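Standness Institute and Zollier Report Enzyme Method for Linking Short Protein Fragments

GIRODHAM, January 2020 – The Standness Institute and its industrial partner, Zollier, today announced results from a joint study of enzymes that join short protein fragments into longer chains. The work was carried out at the Institute's Girodham laboratories and supported by the Sandhu Fund for Molecular Sciences.

Long peptides are difficult to make by chemical means alone. Yields fall as the chain grows, and the product often has to be cleaned several times before it can be used. The Standness team set out to find enzymes that connect finished pieces in water, under mild conditions, and without leaving extra atoms at the joint.

The researchers prepared 465 variants of a bacterial ligase and tested each against a panel of fragment pairs. Five variants joined pairs that the parent enzyme left untouched. The most active of these also worked at 4 degrees Celsius, a useful property when the fragments break down easily at room temperature. Chains of up to 200 amino acids were assembled in two steps.

Two of the five variants accept fragments that begin with proline, a residue that has long limited the use of enzymes of this type. Structural studies suggest that a single change near the active site gives the fragment more room to turn. Further measurements are under way to test this explanation.

Under the terms of the agreement, Zollier holds an option to license the variants for commercial peptide manufacturing. Academic groups may request samples for non-commercial research under a standard material transfer agreement. Sequences for all variants will be deposited in a public database when the full study is published.

The partners will begin a second phase of work in October, covering fragments that carry sugar groups.
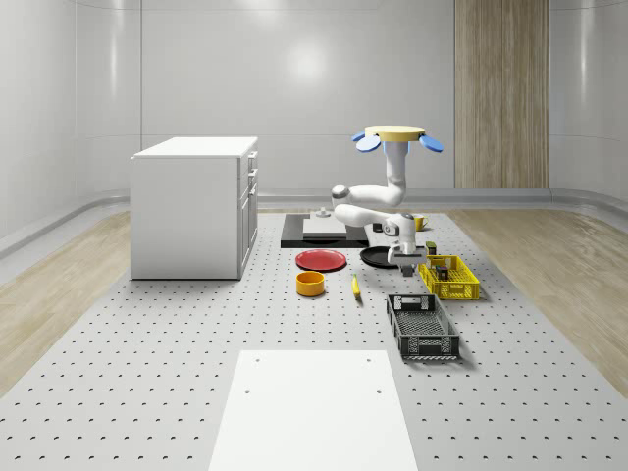
Requests for samples and further information should be sent to the Standness Institute Office of Communications, Girodham.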